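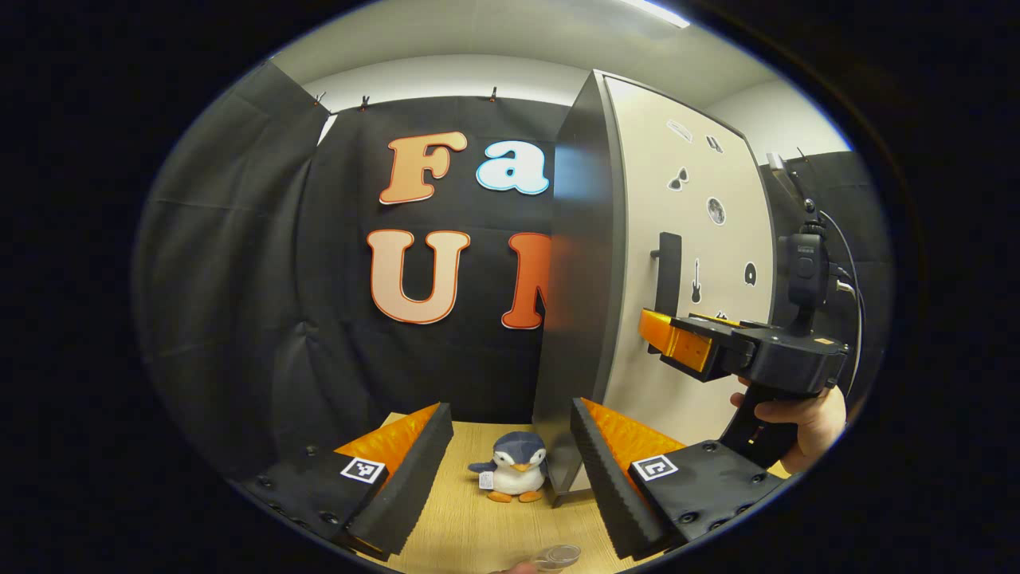
Can robots do chores yet? Your questions

Updated 7 November 2018. Questions to Jessie, comments at the bottom.

So can one tidy my house?

No. Sorry. One job, in one room, with someone standing by, maybe. A whole house, no.

What about just putting a toy away?

Closer. Pick up a soft thing, put it on a shelf. Plush is forgiving, you can grab it badly and still have it. The trouble is the cupboard. Is the door open or shut, which way does it swing, is the handle a bar or a knob. People don't think about any of that.

Why are doors so hard?

A door moves in an arc and the arm has to follow it. Pull straight back and you're fighting the hinge. Then the open door is in the way of whatever you wanted to reach. Our best run at Pustthorpe was 7 tries before the arm lost the handle, and that was one cupboard it had practised on all through May.

How does it learn?

Mostly from people. You hold a gripper in your own hand, do the chore, do it again. And again. We did nearly 100 goes at one cupboard. Boring work, bring a podcast. Change the colour of the handle and you may be back to the start.

Is it better on the shop floor?

Yes if nothing moves. Same part, same spot, same tray, all day, robots have been good at that for ages. Mixed bins are still a mess. Omid Karimi runs 4 cells and still has a person on the odd-shaped stuff.

Glass and jars?

Wouldn't trust it with my grandmother's. Clear things are hard for a camera to judge and lids need two hands, or one hand and somthing to hold the jar.

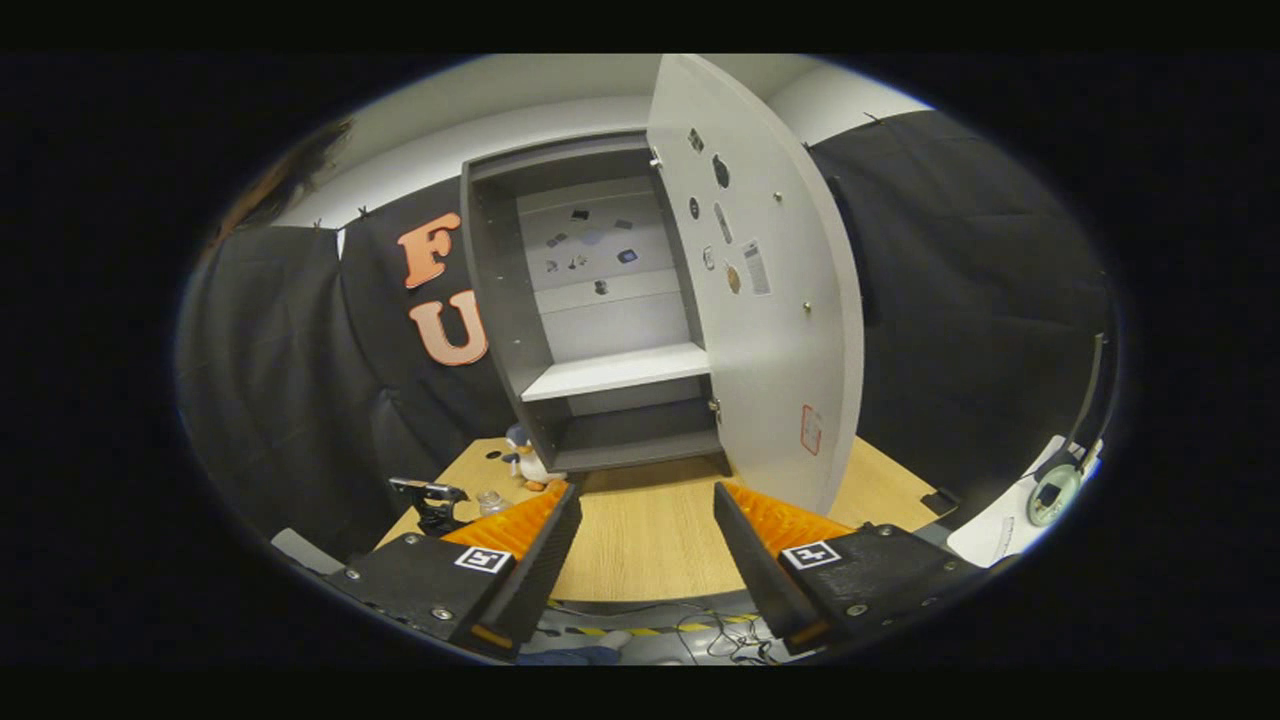 Remedios Quiambao writes that she'd settle for a machine that shuts cupboards, never mind opening them, her kids leave every one in the kitchen hanging. Fair. Pushing shut is the easier half. A nudge in the right spot will do it, as long as nothing is poking out.

Should I wait to buy one?

Don't wait. Get the dishwasher fixed. A robot vacuum is fine if your floors are clear, just don't expect it to pick up teh socks first.

Will it take my job?

Depends on the job. Packing one thing in one box, worth keeping an eye on. Cleaning other people's homes, not soon in my view.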